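Search this site Search Go

We use cookies to remember your settings. Accept Manage choices

Printing Gray: Notes for the Pritura Session
Speaker notes, Iñaki Cantero
October 17, 2020

Slide 1. Title
Wait for the room. Mention that the handout has the test strip on the back page and that the strip was printed on uncoated stock. Questions at the end, except on terms.

Slide 2. Scope
Single-ink printing of images that were made for a screen. Black ink, office-grade and offset. No color, no large format. The material comes from the Lirden manuals, which ran to 1035 pages across all volumes and held 782 images. Most of those images were supplied in color and converted by whoever had the file open that day.

Slide 3. What a printer can hold
A screen shows gray by changing brightness. A press puts down ink or leaves it off, so gray is made of dots. Very small dots drop out. Very large dots run together. Between the two there is a usable range, and it is narrower than the range in the file. Show the strip. Ask people to find the first patch they can tell from bare paper, then the last patch they can tell from solid black. Expect different answers on the dark end, depending on where they sit.

Slide 4. Dot gain
Ink spreads into paper. A patch specified at 50 percent prints darker than 50 percent. Coated paper spreads less. Correct with a curve made for the paper in use. The Sotomayor shop gave us one curve for coated stock and we used it on both, which darkened two volumes before anyone measured them. Keep this short.

Slide 5. An old plate
Halftone from a 1909 machinery catalog. The retoucher painted a light line along each edge where a dark part sat on a dark ground. The line has no basis in the lighting. It survives a coarse screen and cheap paper. Pause on the flywheel.

Slide 6. Conversion methods
Desaturate: treats red, green and blue alike. Fast, usually wrong.
Luminance: weights green most and blue least. Good default.
Channel mix: set by hand. Needed when two colors land on the same gray.
Show the red and green label pair. Under luminance they come out nearly the same. Under the hand mix they part.

Slide 7. Measuring before looking
Read values at the points that matter: the subject, the ground next to it, the lettering. Write them down. A difference of less than ten percent in the file will probably not survive on uncoated stock. People skip this step and judge on a monitor set far too bright.

Slide 8. Rendered images
Renders differ from photographs in three respects that matter on press. Surfaces are often one even tone. There is little grain to hide banding. Blacks may be set at the bottom of the scale over a large area, and the dots close up.

Slide 9. Renders with dark and light parts

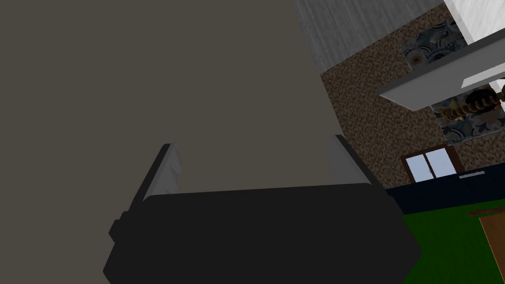
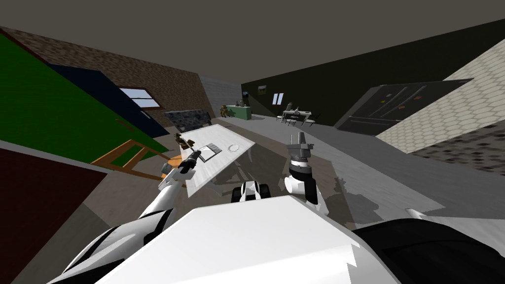 Slide 10. Setting the end points
Set the darkest detail you need to keep at 90 percent, the lightest at 5. Anything outside may go solid or go to paper. Do this before sharpening. Sharpening first puts halos into the clipped range and they cannot be pulled back.

Slide 11. Banding
Smooth ramps break into steps. Add a small amount of noise at final size, never before resizing. The Brumavside proof, job 1103, has the left half with noise and the right half without. Pass it around and get it back.

Slide 12. Screen ruling
Finer ruling shows more detail and gains more. On uncoated stock stay at 100 lines per inch unless the printer says otherwise in writing. Ask in April if the job is for June; the paper order decides it.

Slide 13. Proofing
Proof on the real paper. View under the light in which the manual will be read. For the Lirden work that was a shop floor with old tubes overhead, and the dark end had to be opened a further four percent.

Slide 14. Questions
Likely: laser printers. Answer: print the strip on the machine itself, after the toner change. Likely: PDF settings. Refer to handout page two.

Recent items
Reading a Test Strip
Coated and Uncoated Curves
Line Art at Small Sizes
Ordering Paper for Short Runs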